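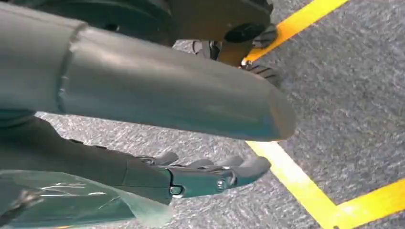
Where should the small parts of an old car go when the car is in pieces? Into crates that all have the same shape, each with a label, and close enough to the floor that you can pull them out without a ladder.

I learned this from Ruth Ackroyd, who runs the parts room at Haworth, a repair business on the edge of Gavcombe. When she came, in August, the stock list had 688 lines and the shelves had no order that another person could follow. Clips were in coffee tins. Trim was in bags inside other bags.

She did not buy much. The green crates were bought used from a fruit seller in Lollorside, for 2 dollars each, and she likes them for their open sides, because dust falls through and does not collect. The blue shelves are on small casters. "If I can't move it, I can't clean behind it," she told me.

Her rule for the upper board is strict. Only the thing somebody is working on may lie there, and in the evening it must have a place to go. 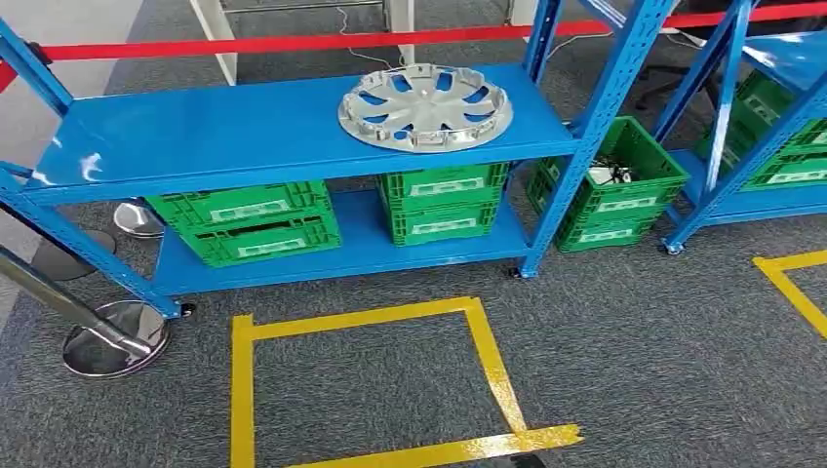 The lower board is for what stays. Crates are stacked two high and no more, with the white label to the front. Cables are her weak point. She has tried ties, hooks and a drawer from Natau, and still they find each other in the night, so now they have an open crate and she leaves them in peace.

Hubcaps she keeps flat. Standing on the edge they roll, she says, and a broken clip on the back costs more time than the whole cap is worth. She has 37 single ones without a partner, and customers write to her for exactly those.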